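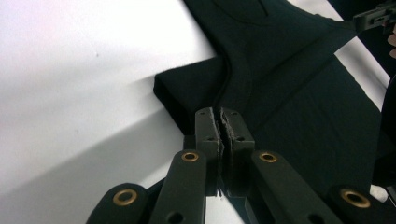

From: Leonor Meireles
To: Agents list
Date: 2026-01-17
Subject: Re: Certificates of insurance, who issues them and when

Beverley,

Thanks for writing this up. I have put your message below in pieces and answered under each one. I talked to Judite and Gianni before replying, so where I say "we" it means the Flunasthorpe office and the commercial desk at Nogueira. Personal lines people can skip most of it.

Beverley Kettle wrote:
> We had three certificate requests last week that were sent out by
> whoever picked up the phone. One of them listed the landlord as an
> additional insured and there was no endorsement on the policy. I
> caught it when the landlord's office called to ask for a copy of the
> endorsement. I would like to know what the rule is.

The rule is the same one we have had since October, but it was only ever given out verbally at the office meeting and I know Zulmira's team was not there. A certificate reports what is on the policy on the day it is issued. It does not add coverage, and we can't use it to promise coverage that is going to be added later. If the box for additional insured is checked, the endorsement has to be on the policy already and you have to have looked at it. An email from the carrier saying the request was received is not enough.

For the landlord one, Gianni has asked the carrier to add the endorsement and has told the insured in writing that it is not in place yet. He also sent the landlord a corrected certificate with the box left blank. Please don't send another version until he confirms. I also need the original attached to the client file, marked as replaced. Do not delete it.

> Second thing. The contractors want these the same hour. If I tell them
> the next business day they call back and get somebody else, and that
> person does it on the spot.

I know. If the holder is already in the system, the wording is standard, and nothing on the policy has changed, anyone licensed in the office can issue it on the spot. That covers most of what comes in. Out of the 16 requests Judite pulled for her check, 14 were that kind.

Anything else goes to the commercial desk. By anything else I mean:

New additional insured
Waiver of subrogation
Primary and noncontributory wording
A holder who sends over their own form to sign
Any request that comes with pages of a contract attached
A policy that is in its cancellation notice period

On that last one, please check the billing screen before you issue. The policy screen still shows active during the notice period – you will not see the problem unless you open billing. Both of the Irier renewals had this in the fall and we issued on one of them.

To stop people getting around you by calling back, put a note on the account as soon as you send the request to the desk. Start the note with CERT HOLD and your initials. Anyone who opens the account will see it first. If the client calls again, read them the note and give them the same time you would have given them. I would like everyone to do this starting now, and not wait for the new procedure sheet.

> Third, what do we do when the contract says things we can't do, like 30
> days' notice of cancellation to the holder? They insist every other
> agency writes it in the description box.

Don't write it in the description box. If the carrier offers a notice endorsement and the insured wants it, we can request it and there may be a charge. If the carrier doesn't offer it, we tell the insured that and they take it back to whoever wrote the contract. They may be able to get the requirement dropped. We should not be reading the contract for them or telling them whether they comply. You can tell them what the policy has and what it does not have. If they want somebody to read the contract, that is a question for their attorney.

I have a short letter for this that Judite wrote. It says what was requested, what the carrier will and will not do, and asks the client to reply that they have read it. It is in the shared folder under Truta, which I realize is a strange place for it. It was written for that account and I never moved it. I will move it this week and send the new location to the list.

> Last, Zulmira asked me whether her people are allowed to issue at all
> since they mostly do auto and home.

If they are licensed for property and casualty, yes, for the standard kind described above. I would still like each of them to sit with Gianni for an hour first and do a few with him. Zulmira, please send me names and I will set up the times. He can take two people at once – more than that and he can't see the screens.

Two other items while I have everyone's attention.

Evidence of property forms are not the same as liability certificates and the lenders are particular about which one they get. Ask which form they need, and get the loan number and the exact lender name, including the "its successors and assigns" part if they use it. If you leave that off they will send it back and the closing gets held up.

Please stop saving certificates to your own desktop. They go in the client file on the day they are issued, with the holder name and the policy term in the file name. Judite could not find three of the ones she looked for and had to ask the holders to send us copies, which is embarrassing and also takes up her afternoon.

If you issued anything in the past month and you are not sure about it, send me the account name off list. I would much prefer to fix it now than find out about it from a claim. Nobody is in trouble over the ones that went out already.

The procedure sheet is in draft. Beverley has agreed to read it before it goes out, and anybody else who wants to look at it can write to me directly.

Leonor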